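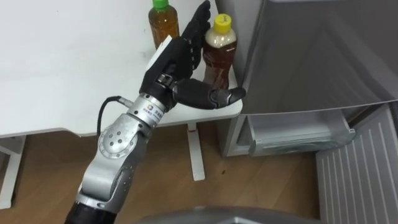

1. 机械の紹介(2分)

皆さん、こんにちは。Luvdenで保守をしているImke Baumgartです。今日の主役は双腕機Flitis、仕事はお茶のボトルと冷蔵庫の相手です。華やかな話を期待された方は、隣の会場がまだ間に合います。

(笑いを待たない。前回は来なかった)

セルの中身は白い机、冷蔵庫、木目の床。家庭と同じ条件を、というのが設計方針でした。家庭と同じように家具が少しずつ動くところまで、見事に再現できています。机の脚の位置は毎朝測ります。10ミリずれたら戻す。犯人捜しは1月にやめました。

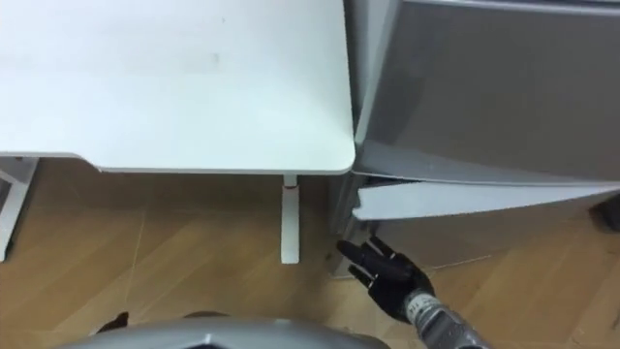
机と冷蔵庫の間は狭く、手を低く入れる姿勢では指先の余裕がほとんどありません。新しい動作を入れたら、まず速度を落として一度通します。急ぐ人ほど、あとで指の部品を注文することになります。注文書の宛名はたいてい私です。

2. 手首とケーブル(4分)

手首の外に出ているケーブル、あの輪は飾りではありません。短く束ねると見た目は整い、肘を曲げた途端にコネクタが抜けます。Ansahの初号機では私が几帳面に束ねました。復旧に210分。几帳面さの値段です。

肘のねじは外周を対角の順に増し締め。締めたら印をつける。印だけつけて締めない人も、世の中にはいます。

(ここで水を飲む)

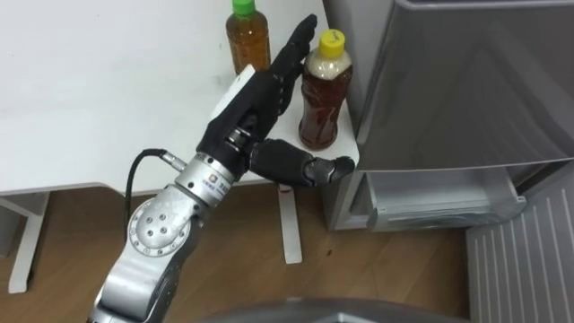 3. 親指の原点合わせ(3分)

四本の指は素直です。問題は親指。把持1,248回ごとに原点を取り直します。半端な数字ですが、Meltisの記録表がその行で終わるからで、深い理由を尋ねられても困ります。

手順は、手を開く、親指を横に出す、角度を読む、補正値を入れる。最後にボトルを実際に握らせて確かめます。画面の数値が美しくても、ボトルは数値を読んでくれません。左右の補正値は別々に保存。片方を写して済ませた日のことは、質疑で聞かれたら話します。 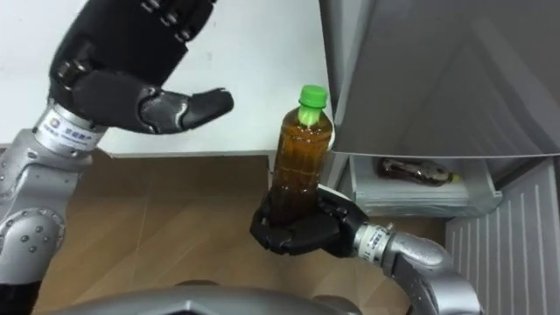 図4 右手で緑キャップのボトルを把持、左手は開いた状態

4. 質疑

点検表の項目は全部で34。配布資料の裏面にあります。値段の質問は営業へ回すこと。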